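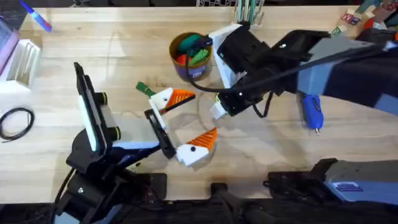
How to check a robot bench before you agree to work next to it

Last updated: December
Print this page | E-mail this page
17 comments | 20 shares

I write up working practices for Skandetti, a small packing and finishing shop that does craft kits and desk sets for other people's labels. Last year we were sold the idea of a two-arm bench by a firm called Stodarent, and I have since been asked by three other shops how we went about it. My short answer is that we went about it badly and then did it again properly. The steps below are the second attempt.

I should say where I stand. I don't think these benches are useless, and I don't think they are what the brochure says. Most of the trouble comes from the gap between a demonstration and a Tuesday-sort-of-day when two people are off sick and a customer has changed the order. If you are on the shop floor and someone tells you a bench is coming, print this and take it to the first meeting.

Step 1. Write down the job as it is done now

Do this before anyone from the supplier visits. Sit with the person who does the job and write down every single thing they do with their hands, including the bits that aren't in the job sheet. Our sheet for desk sets said "sort, fill, close". What Maximiliano Bermúdez did at that table was sort, fill, spot the pen with the split barrel, turn the cup so the seam faced the back, answer the phone and close.

The sales visit only ever priced the three words on the sheet. When you see a saving quoted, ask which of the things on your longer list it covers.

Step 2. Ask for your own mess on the table

Suppliers like a clear surface and one object in the middle. Refuse that. Ask for the arms to be shown among the things you really handle: cups with assorted bits sticking out of the top, pens lying at odd angles, small blocks in a heap, a basket at the back. Mix the sizes. Put something thin next to something round.

Then go and make a cup of tea, come back and move two of the items. If the person running the arms asks you to put them back where they were, write that down with the time.

Step 3. Look at the table before you look at the arms

Everybody watches the grippers. Look lower. You want to know:

- where each base is fixed and how it is clamped to the edge
- which way the cables run, and whether a loop of cable lies across the surface where things are picked up
- how far each arm reaches, and whether the two reaches overlap
- where a person's own hands are supposed to go

On a two-arm bench the answer to the last one is often "nowhere". Both arms reach in from opposite sides and meet in the middle, and the middle is where the worker used to sit. Our plan had Maximiliano moved to a stool at the side, which meant reaching past a cable for the refill tray. He raised it at the first meeting and it was put in the minutes as a "comfort point". It took us a month to get it called a safety point.

Step 4. Find out who does the leftovers

Any arm will fail to pick something up. The question is what happens next. Ask for a plain answer to each of these:

- Does it stop, or try again?
- Who is told, and how?
- Can that person reach in, and what has to be switched off first?
- Is that person also meant to be doing another job?

In our case the supplier's plan put one worker across 5 benches. I asked what they would be doing at the other four while clearing the first. I was told they would be "supervising". Get that word out of any document you are asked to sign and have it replaced with a list of tasks.

Step 5. Run it for a full shift, and keep your own notes

A trial of half an hour proves that the thing can run for half an hour. Ask for a whole shift with your ordinary lighting and your ordinary staff. Keep a paper sheet beside the bench, filled in by the person working there. The machine's own log will tell you about the machine. It won't mention that somebody had to stand up every time a marker rolled.

Our columns were: time, what happened, who sorted it out, what they were doing before. The last column is the one managers don't expect, and it's the one that changed minds here.

Step 6. Settle the job title and the pay before the bench arrives

I'd put this first if I thought anyone would let me. Once the arms are bolted on, the work around them gets described as easier, whatever it's like to do. Clearing stoppages, setting out parts and noticing faults are skilled jobs. If your packers are going to be taught to do them, the grade should say so on the day they start.

Grendell, who had theirs in before us, left this until after the trial. I'm told the packers are still on the old rate and the talks are still going on.

Step 7. Agree what would make you send it back

Write it down, with both sides signing. Ours is half a page. It covers how many stoppages in a shift we will put up with, who decides, and what happens to the worker's old table in the meantime. Keep the old table. Shakya, our landlord, wanted the floor space back and we had to argue for it - I'm glad we did, as the hand bench has been in use most weeks.

Where we are now

We have kept one bench and turned down the second. It does the plain refills. The mixed sets are still packed by hand, which the original quote said would be the first job to go. Maximiliano looks after the bench in the mornings and packs in the afternoons, on the higher grade for both. I have no idea whether it has saved money. The finance side says yes, but they are using the figures from the quote, and I have asked to see the sheets from the floor set against them.

Share this page (20)
Read comments (17)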